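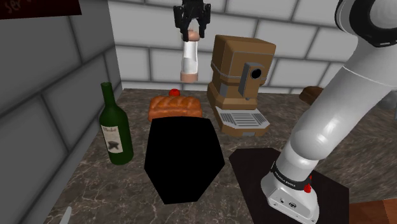 # Flurnier-Küche: simulierte Greif- und Ablagedemonstrationen

Lesezeit: 3 Minuten
Drucken | Per E-Mail senden

Stand: 15. Juni 2022

## Überblick

Flurnier-Küche ist ein Datensatz mit teleoperierten Demonstrationen in einer simulierten Küchenumgebung. Er dient dem Training von Imitationsverfahren, die aus Kamerabildern und Gelenkzuständen die nächste Aktion des Arms vorhersagen. Sämtliche Bilder sind gerendert, reale Aufnahmen sind nicht enthalten.

Der Datensatz umfasst 2464 Episoden. Davon entfallen 1405 auf das Projekt Parry (Umsetzen einzelner Gegenstände) und die übrigen auf Vorläufe aus Prusisbridge, die in das gemeinsame Format überführt wurden.

## Szene

Ein einzelner Franka-Emika-Arm mit Zweifingergreifer steht auf einer dunklen Plattform auf der Arbeitsfläche. Die Marmortextur der Fläche und die Fliesen an den Wänden gehören zum Szenensatz Stekisville. Zu den Requisiten zählen Kaffeemaschine, Brotlaib und Weinflasche sowie kleinere Objekte, die zum Greifen vorgesehen sind.

Die Anordnung der Requisiten wird pro Episode neu gezogen. Überschneidungen der Kollisionskörper werden vor dem Start verworfen, Verdeckungen aus Kamerasicht dagegen nicht. Zielobjekte können daher zeitweise hinter dem Arm liegen.

## Inhalt einer Episode

- Farbbilder der festen Szenenkamera
- Gelenkwinkel und Gelenkgeschwindigkeiten
- Öffnungsweite des Greifers
- Pose des Endeffektors im Basiskoordinatensystem
- Posen aller beweglichen Objekte
- Aufgabentext auf Deutsch und Englisch
- Erfolgsmerkmal (0 oder 1)

Aktionen liegen als Differenz der Endeffektorpose vor, ergänzt um einen binären Greiferbefehl. Zeitstempel beziehen sich auf die Simulationszeit. Die maximale Länge beträgt 700 Schritte, längere Episoden wurden beim Export verworfen und nicht gekürzt.

## Erhebung

Die Bedienung erfolgte mit einer 6D-Maus. Vor jeder Episode wurde der Aufgabentext eingeblendet, danach lief die Aufzeichnung bis zur manuellen Freigabe oder bis zum Erreichen der Schrittgrenze. Fehlgriffe mit anschließender Korrektur bleiben enthalten - sie sind im Feld `retry` markiert.

Das Erfolgsmerkmal wird aus der Endpose des Zielobjekts berechnet. Bei Objekten, die an der Kante der Zielzone liegen, weicht es gelegentlich vom visuellen Eindruck ab. Eine manuelle Nachprüfung liegt nur für den Parry-Teil vor.

## Bekannte Einschränkungen

Einige Meshes werden ohne Textur als schwarze Flächen gerendert. Betroffene Episoden sind nicht ausgefiltert. Wer allein auf Bilddaten trainiert, sollte das Feld `render_flag` auswerten.

Die Reibwerte der Fingerpads sind konstant. Schlupf bei glatten, zylindrischen Objekten wird dadurch zu selten abgebildet. Eine Übertragung auf reale Hardware wurde mit diesem Stand nicht getestet.

## Aufteilung

Training und Validierung sind nach Szenen-Seed getrennt, nicht nach Aufgabe. Eine Testmenge mit ungesehenen Objekten ist für November vorgesehen. Bis dahin bitte keine Ergebnisse auf der Validierungsmenge als Generalisierung auf neue Objekte ausweisen.

Änderungen am Format stehen in `CHANGELOG.md`, die Feldtypen in `schema.json`.

Drucken | Per E-Mail senden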